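Search this site
Enter keywords
Search

Femance opens small loans scheme to first-time traders in Hultora

Applications invited from October, with loans of up to £2000 and evening help sessions at the Marinho Building

HULTORA – Femance, the member-owned lender, will open its small loans scheme to people starting their first business in Hultora this October. It will be the first time that anyone in the town has been able to borrow from us without already having a year of trading behind them, and we could hardly be more pleased to be sharing the news.

Under the scheme, anyone over eighteen who lives or plans to trade in Hultora can apply for a loan of up to £2000, to be paid back over 2 years in equal monthly amounts. There is no fee for applying, no charge for paying the money back early, and no need to offer a house or a car as security. Applicants are asked for a short written plan, a simple list of what they want to spend the money on, and an hour of their time for a conversation with one of our lending staff, which can be held over the telephone if that is easier.

The idea has been a long while in the making. When Femance first began lending in Hultora we did what most lenders do, and asked to see accounts. That suited a good number of people, and we have been glad to help florists, a mobile hairdresser, a piano tuner, two competing window cleaners and a family who make rather wonderful pickles. But it left out a great many others, and we kept meeting them. They would come along to our open evenings with a notebook full of sums and a very clear idea of what they wanted to do, and we would have to ask them to come back when they had been doing it for a year. Some did come back. A good many, quite understandably, had gone off and taken a different job by then.

Last winter we wrote to members in the town to ask whether they would support a change in the rules, and more than 200 of them wrote back. The replies were a pleasure to read – several ran to a number of pages, and one included a recipe – and the feeling in them was overwhelmingly in favour. Members told us about the sewing machine that had to be bought on a credit card, the market pitch that was lost for want of a deposit, and the first quarter in which everything seemed to need paying for before a single customer had settled a bill. Quite a few said that what they had needed at the beginning was a fairly small sum and somebody patient to talk to.

A spokesperson for Femance said: "We have wanted to do this for years, and it is our members who have given us the push. A couple of thousand pounds doesn't sound like much to a bank, but if you are trying to buy a decent oven or get a van through its test, it can be the whole difference between starting this spring and putting it off yet again. We know that not every business will work out, and we have set money aside with that in mind. What we can promise is that everybody who applies will be read properly, by a person, and will get a proper answer."

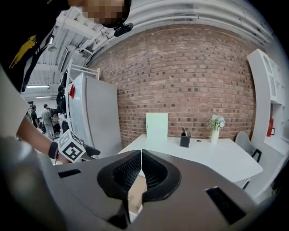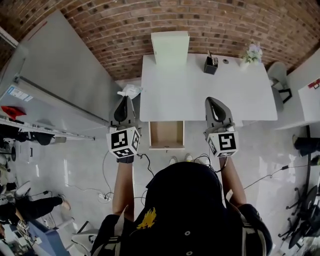

By Imogen Tarrant

What the loans can be used for

We have tried to keep the list of rules short. Loans can be spent on tools, equipment, stock, materials, a deposit on a stall or a room, insurance, training that leads to a recognised certificate, and the cost of making a first website or having signs painted. They can also go towards a bicycle, a trailer or repairs to a vehicle, so long as it will be used mostly for the business. They can't be used to pay off other debts, to cover household bills or to buy shares in someone else's company.

People are welcome to ask for less than the full amount, and we would gently encourage it. It is a good deal easier to pay back a small loan than a large one, and members who have borrowed and repaid once can come to us again. Our lending staff will be happy to talk through the sums with anyone who is unsure how much they need, and nobody will be thought less of for changing their mind halfway through an application.

Borrowers become members of Femance when they sign their agreement. Membership costs a pound, gives each person a vote at the annual meeting, and comes with a savings account that can be opened with whatever is in your pocket. Members who would like to put a little aside alongside their repayments can do so from the first month – many of our existing borrowers do, and find themselves with a modest cushion by the time the loan is finished.

Evening help sessions

Running alongside the loans will be a series of evening sessions at the Marinho Building in the centre of Hultora, open to everybody whether or not they mean to borrow. Doors will open at six o'clock, with tea and something to eat, and the talking starts at half past. The autumn sessions will look at pricing your work, keeping records for tax, writing a plan that someone else can follow, and what to do when a customer doesn't pay. There will be time left over at each one for people simply to meet each other, which past visitors to our open evenings have told us they valued as much as the talks.

The sessions are free and places don't need to be booked, though it helps us with the catering if people let us know they are coming. The room is on the ground floor, children are welcome if they don't mind listening to grown-ups discuss invoices, and anyone who needs an interpreter or large-print papers should get in touch a week or so ahead so that we can arrange it.

Every borrower will also be given a year's free use of Samemov, the simple bookkeeping service that many of our members already use to keep track of what they have earned and spent. It works on a telephone or a computer, and there will be somebody at each session who can help people to set it up. Those who prefer a paper cash book are very welcome to carry on with one, and we will have a box of those to give away too.

How to apply

Application forms will be available from the Femance office in Hultora, at the evening sessions and on our website from the start of October. The form is four sides long and asks for your name and address, what you would like to do, who you think your customers will be, what you would spend the loan on and what you expect to earn in an ordinary month. Rough workings are fine. We would sooner see honest guesses with a few crossings-out than something very polished that has been copied from a book.

We aim to reply to each application within three weeks. If we can lend, we will send an agreement setting out the full cost in pounds and pence, and there will be a fortnight to think it over before anything has to be signed. If we can't, we will write to explain the decision and offer a meeting to talk about what might be changed before trying again.

Anyone who was turned down by Femance in the past because they hadn't been trading for long enough is warmly invited to apply under the new rules. Earlier decisions won't count against them, and if we still have the old paperwork we can take the details from it and save them the trouble of filling everything in twice.

The scheme will run in Hultora for its first year, after which members will be asked at the annual meeting whether they would like to see it offered in our other towns.

About Femance

Femance is a member-owned lender offering savings accounts and small loans to people in work, people looking for work and people who work for themselves. Any surplus is returned to members or added to the lending fund, as voted for at the annual meeting.

Notes to editors

Loans under the scheme are subject to an affordability check. Membership is open to anyone living or working in the towns that Femance serves. Requests for interviews, and for copies of the application form in advance, should be sent to the Femance press desk in Hultora.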